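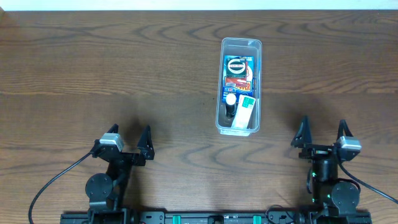 Set-Up Guide > Section 3: Comparing Grippers on the Two-Arm Bench

6 min read

Home | Manuals | Parts | Downloads | Contact

Read this before you swap fingers. Covers the Brundow tapered fingers and the Drillis flat pads, both on the Ovotitz two-arm bench. Base frame should be bolted down already. If not, go back to Section 2.

One rule for the whole section: change one thing at a time. New fingers and new camera angle in the same run tells you nothing.

3.1 Before you power up

1. Both arms parked, grippers open, nothing in them.
2. Cables clear of the wrist. Turn each wrist by hand through its full range (power OFF) and watch the camera cable. Needs a loose loop, not a tight one.
3. Check the finger screws. Snug. Don't crank them.
4. Wipe the table. Grit gets into the finger joints.

CAUTION: Stop button within reach of whoever is running the test. Not on the shelf behind you.

3.2 Load the bin

Use a clear plastic bin with rounded corners, set between the arms and a bit forward of them. Long side pointing away from the base. A slight lean is fine, you want some of that.

5. Put in a mixed load. Flat package on the bottom, smaller stuff on top and at the near end. A glossy packet, a small dark bottle with a white cap, a slim box at a tilt. That kind of mix.
6. Let things overlap. Items lined up in neat rows make every gripper look good.
7. Leave the far end of the bin empty so the fingers have somewhere to come down.

Note: clear walls are hard on the cameras. Pale rim, see-through sides, and the depth picture goes patchy along the edge. If you get a lot of wall hits, run the same load once in a solid-color bin before you blame the gripper.

3.3 Set the wrist cameras

8. Start the viewer. Left camera first, then right.
9. Both fingertips should show in the view with the gripper open. If one is hidden, loosen the bracket, tilt, retighten.
10. Lock exposure with the room lights how you'll have them for the test. Auto exposure hunts on shiny packets and finger shadows.
11. Save the profile under the finger name, not the date. You will thank yourself later.

CAUTION: Power the arm down before touching the bracket. The wrist can drop when the brake lets go.

3.4 Run the comparison

12. Left arm only. Three tries per item, top items first.
13. Same again with the right arm, same fingers. If the two arms disagree a lot, stop and redo calibration (Section 2.6). Dont go on.
14. Park both arms. Power off. Swap to the second finger set.
15. Rebuild the load the same way. Take a phone picture before the first run and work from that.
16. Repeat 12 and 13.
17. Log each try as held, slipped, or missed. Dropped on the way out counts as slipped.

Grip force: start at 44 on the controller scale for both sets. Go up in steps of 2 if things slip. Past that you're testing the force setting and not the fingers.

What we usually see on our bench:

- Tapered fingers: good at getting down between an item and the wall. Weak on flat packages lying on the bottom, the tips slide over the film.
- Flat pads: better hold on boxes. Too wide for a bottle in the corner, they hit the wall first.
- Either set: soft packets depend on where you pinch. Aim for a fold or a raised edge.

Brayden Sawatzky's bench notes also suggest a thin rubber sleeve on the tapered tips. Works ok, but the sleeve wears out fast and then your numbers drift. Log it if you use one.

3.5 If something goes wrong

Gripper wont close all the way: check for a cable caught under the finger mount.

Arm stops short of the bin: table height is set wrong in the Birhane controller. Settings, Workspace, Surface. Re-touch the table at three points.

Both arms go for the same item: shared zone is turned off. Turn it on before any two-arm run. CAUTION: don't try to catch an arm by hand.

Camera view freezes: reseat the plug at the base end frist, then the wrist end.

Still stuck, send the log file and the saved profile to Adanech Assefa on the support desk. Both files please, the log alone is not enough.

Last revised January 2026

Related sections
Bolting Down the Base Frame
Calibrating Two Arms to One Table
Wrist Camera Brackets: Fitting and Tilt
Finger Sets and Spare Screws
Reading the Birhane Log File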